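Esstisch aus dunklem Holz: fleckig und stumpf, ölen oder neu lackieren?

Remigiusz Wasilewska
Hallo zusammen,
wir haben im April einen großen Esstisch übernommen, Massivholz, rotbraun gebeizt, Gestell aus Metall. Der Vorbesitzer hatte ihn zwölf Jahre lang in Gebrauch und wusste nicht mehr, womit die Platte behandelt wurde. Auf der Rechnung, die er noch hatte, steht nur „Tisch Serkoda, Oberfläche veredelt“, Artikelnummer 3894, das hilft mir nicht weiter.
Die Platte ist an zwei Stellen stumpf. Wenn ich mit einem feuchten Lappen drübergehe, sieht sie kurz gut aus und wird dann wieder matt. Außerdem gibt es einen hellen Ring, vermutlich von einem heißen Topf, und am Kopfende klebt es leicht, wenn man den Unterarm länger liegen lässt.
Meine Fragen: Wie finde ich heraus, ob das Öl, Wachs oder Lack ist? Muss ich alles abschleifen oder reicht es, die Stellen zu behandeln? Ich habe einen Exzenterschleifer, aber keine Werkstatt, es müsste im Wohnzimmer oder auf dem Balkon gehen. Im Baumarkt wurde mir Hartöl von Prandia empfohlen, das kann man angeblich überall draufstreichen. Stimmt das?
Danke schon mal.

Fiifi Quartey
Überall draufstreichen stimmt nicht. Auf Lack bleibt Öl stehen, trocknet nicht richtig und klebt dann wochenlang. Vielleicht ist genau das am Kopfende schon passiert, weil da jemand mit Möbelpolitur oder Öl nachgeholfen hat.
Zum Testen gehst du an eine Stelle, die man nicht sieht, am besten an die Unterseite nahe der Kante, sofern die Unterseite gleich behandelt ist. Sonst oben in eine Ecke.
Erst ein Tropfen Wasser, zehn Minuten warten. Zieht er ein und hinterlässt einen dunklen Fleck, ist die Oberfläche offen, also geölt und abgenutzt oder roh. Perlt er ab, kann es Wachs, frisches Öl oder Lack sein.
Dann ein Wattestäbchen mit Terpentinersatz, eine Minute reiben. Wird die Watte braun oder gelblich und die Stelle schmierig, ist Wachs drauf. Passiert nichts, nimmst du ein zweites Stäbchen mit Brennspiritus. Wird es klebrig, ist es Schellack. Passiert wieder nichts, hast du ziemlich sicher einen modernen Lack.
Bei Lack kannst du einzelne Stellen nur schlecht ausbessern, man sieht immer den Rand. Bei Öl geht es gut, vorausgesetzt, das Holz ist durchgefärbt. Du schreibst aber gebeizt. Beize sitzt nur in den obersten Zehnteln, und wenn du mit dem Exzenter einmal quer drübergehst, hast du eine helle Stelle, die du im selben Ton kaum wieder hinbekommst. Also erst testen, dann noch mal melden.

Chia-hao Tsai
einfach abschleifen und neu ölen, hab ich bei unserem auch gemacht, ein nachmittag arbeit. 80er, 120er, fertig

Stanisława Cieślak
Nach 120 aufzuhören würde ich bei einer Tischplatte nicht empfehlen, da bleibt jeder Krümel hängen. Bis 180 sollte man gehen, und vor dem letzten Schliff einmal mit Wasser abwischen und trocknen lassen, damit sich die Fasern aufstellen.
Zum hellen Ring: Das ist meistens Feuchtigkeit, die unter der Hitze in den Lack gezogen ist. Legt ein trockenes Baumwolltuch darauf und geht mit dem Bügeleisen auf kleinster Stufe, ohne Dampf, einige Sekunden darüber. Tuch abnehmen, schauen, wiederholen. Bei mir hat es nach dem vierten Mal gewirkt. Wenn der Ring dunkel ist, hilft das nicht.
Die klebrige Stelle erst mit lauwarmem Wasser und einem Spritzer Spülmittel reinigen, danach klar nachwischen und abtrocknen. Oft sind es nur Handfett und Reste von Pflegemittel.
Und Vorsicht mit dem Urteil „fleckig“. Dunkles rotbraunes Holz hat häufig von sich aus hellere und dunklere Partien, die bleiben auch nach dem Ölen. Drei Ansichten mit einer solchen Platte, alle drei mit unregelmäßiger Zeichnung:

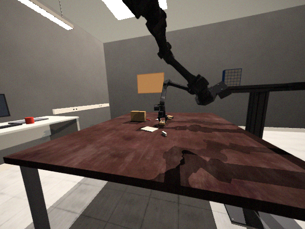
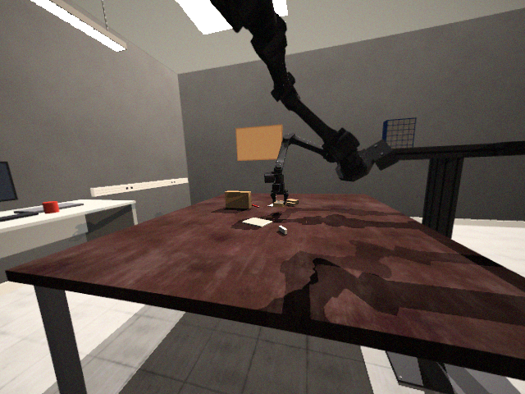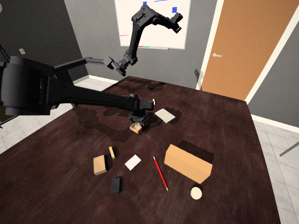 Remigiusz Wasilewska schrieb darunter, der Test mit Terpentinersatz und Spiritus habe nichts ergeben, also wohl Lack. Der Ring sei nach dem Bügeln deutlich schwächer, die klebrige Stelle nach zweimal Abwaschen weg. Geschliffen werde vorerst nicht. Offen sei noch, ob man die beiden stumpfen Stellen mit einer Lackpolitur angleichen könne oder ob das nur bei Hochglanz funktioniere.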